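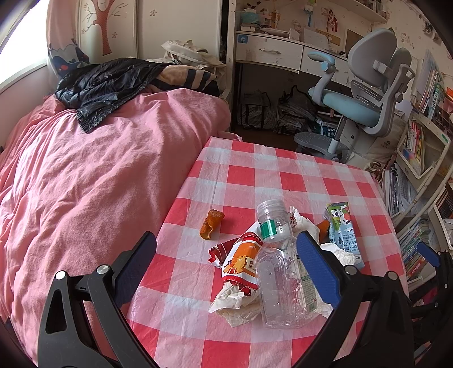
How to Run a Table-Clearing Demo for Visitors

Every August we open the Grerurmont workshop to the public, and every August I rediscover that people will walk straight past a six-figure arm welding a bracket to watch somebody pick up trash with a pair of hand-held grippers. I have stopped taking it personally. Last year the clearing table drew 148 visitors in one afternoon, and the welding cell drew a man looking for the restroom.

These are my notes for whoever runs the table next. They assume you have used the hand-held grippers before and have never had to do it in front of a nine-year-old with opinions.

What you need

A pair of hand-held grippers with the ribbed finger pads, plus one spare set of pads
A small table you can walk around on at least three sides
A cheap plastic tablecloth
A bag of clean trash (see below)
A trash can with a wide mouth
Tape for the floor

Step 1. Pick the trash

Real trash is better than props. We tried foam blocks the first year and the audience was gone in four minutes. What you want is a mix of things that fail in different ways. An empty plastic bottle rolls and is slick. A crumpled snack wrapper is mostly air and likes to stick to one finger. A milk carton is stiff until you squeeze it, and then it suddenly has a different shape. Wadded tissue will forgive nearly anything, so it makes a good first grab for beginners.

Orange peel is optional. I include it for the curl, which catches people out, and because it makes the place smell better than the workshop usually does. Use fresh peel. Mark Anthony Tolentino once saved a bag of it from one open day to the next, and we will not be discussing that further.

Rinse the bottle and the carton the night before. Let them drain upside down.

Step 2. Set the table

Spread the cloth and leave the wrinkles in. A checked one is good because visitors can see how far a thing has slid. The glossy kind is harder to work on than bare wood, and I'd use it anyway. Most people's tables at home have something on them.

Pile the trash in the middle with pieces overlapping, then put one piece off by itself. Beginners go for the loner first. Let them.

Tape a line on the floor 50 inches back from the table. Children will stand on it, then over it, then under the table. Do your best.

Step 3. Show it once yourself

Keep it slow. Come in from above with both fingers wide open, stop, and let people look at where the pads are before you close. Say out loud what you are going for. If you have a gripper in each hand, use one to hold the heap still and the other to lift.

Take the bottle across its middle. Grabbing it by the cap end works about as well as carrying a cat by the tail, and the bottle swings into whoever is closest.

You will drop something. Drop it, say "well, there it goes," and pick it up again. Nattawut Kamolrat, who ran the table before me, used to drop the carton on purpose, or so he claimed.

Step 4. Hand the grippers over

Give each visitor one object, not the whole table. Point to it. Then be quiet, which is the hardest part of the job for anyone who has read the manual.

Three things to watch for:

Squeezing too hard. The carton will tell them.
Coming in flat along the table. The fingers scrape the cloth and push the pile away. Have them raise their wrist.
Letting go early. Wait until the gripper is over the can, then open it all the way, or the wrapper comes back with you.

Step 5. Explain why

Sooner or later somebody asks why you don't just use your hands. Tell them the fingers on the tool are built like the ones on the robot, so what a person learns about grabbing a wrapper with them has a chance of being useful to the machine. That takes one breath. If they want more, send them to the Flunier bench, where there is a poster and a person who likes talking.

Step 6. Reset

Refill the pile between groups. Wipe the pads with a damp cloth, let them dry, and check the pivot pins for tissue lint. Swap in the spare pads at lunch.

Leftover trash goes in the blue bin by the loading door. The bottle goes in recycling, unless you're on again at three, in which case hide it from the cleaning crew.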